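Stop Tuning the Arm First

March 29, 2024

When a home-tidying cell starts dropping things, the first move almost everyone makes is to open the motion settings. They slow the arm down, raise the grip force, add a pause before the lift. I have done it myself more times than I'd like. I now think it is the wrong place to start, and that a cell that handles soft goods should be looked after from the fingers up.

I look after one cell at Dirdale. It has a single arm hung from above, a parallel gripper, and a simulated living room we run before anything goes near the real furniture. The planning software is Nodo, which is fine. The job is to pick up small cloth items around a sofa and put them somewhere sensible. Last June we went 11 working days with a pick rate that got a little worse each day, and we spent most of that time in the software.

The trouble was the finger pads. They had worn smooth on the inner faces, more on one side than the other, so the cloth slid out at one corner and the rest followed. A new pair of pads took less time to fit than it took to find the right hex key. The motion settings we had "fixed" by then all had to be put back, and two of them we had not written down.

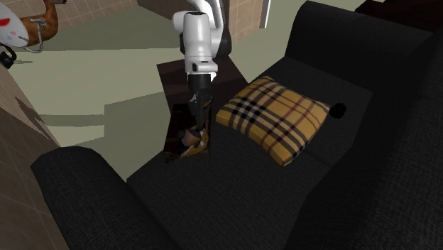 Cloth is unforgiving about this in a way that boxes are not. A box held badly is usually still held. A crumpled piece of fabric changes shape as soon as its weight comes off the floor, and a grip that was good enough at the start can be useless halfway up. Near furniture it gets harder, as there is an armrest or a table edge to clear and not much room for the wrist to turn. All of that makes people think they have a path problem. Sometimes they do. But if the pads are bad, no path will save you.

So my order is now fixed, and it has 4 steps. Look at the pads. Check that the fingers close square, with a strip of paper between them at the tip and again at the root. Check the tool offset against the reference pin. Then, and only then, open the motion settings. I do the first 3 every morning before the cell runs and they are done before the coffee is.

The same goes for the simulation, which people tend to treat as if it never needs service. Ours had the friction value for brand new pads, typed in at setup and left alone. The simulated gripper went on lifting cloth perfectly while the real one was failing. We now run it at 2 values, one for new pads and one for pads due to be changed, and a pick has to work on both before we accept it. It doubles the run time. I think that is a fair price.

I have heard the case against all this. The integrator, Dvořáček, likes to say that a well-tuned path should tolerate some wear, and the people at Lellness change pads on a calendar and never look at them in between. The first point is true as far as it goes – a bit of margin is a good thing to have. But margin hides wear until it is used up, and then everything fails in the same week. As for the calendar, pads wear by what they touch. A month of dish towels and a month of rough upholstery fabric are different months.

Write down the old values before you change anything, too. I keep ours on a sheet taped inside the cabinet door.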